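Rimell (software)

Rimell is a task planning and control package for two-armed robots working in ordinary homes. It was written at Workitz by Seija Koskela and Usman Awan, and is used mainly for kitchen and table work. The name is that of the street where the first office stood.

Structure

The package has three layers. The perception layer turns camera images into a list of objects with estimated poses. The planner picks the next step and assigns it to the left or right arm. The control layer sends joint targets to both arms and checks for collisions between them. 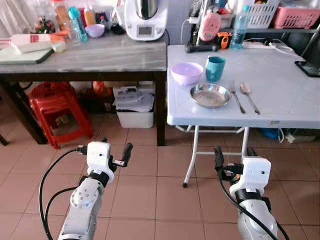
Each object in the list holds a class label, a pose and a confidence value. Labels come from a fixed vocabulary of 161 household classes. Shiny metal is a known weak point, as reflections disturb the depth estimate, and the planner therefore asks for a second view before a steel plate or pan is grasped.

Arm assignment

By default a step goes to the arm with the shorter path. The other arm is held open and clear of the table edge. When one gripper has hold of a pan by its rim, the wrist angle is limited until the pan is released.
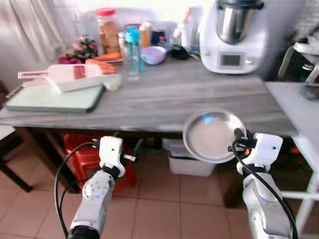 Page last modified in June by Lenni Valtonen

Limits

The planner looks 16 steps ahead at most. Longer tasks must be split by hand. Soft items such as cloths and herbs are treated as obstacles and cannot be chosen as targets. Cable positions are not modelled.

See also

Toivonen (motion library)
Prekbridge (message format)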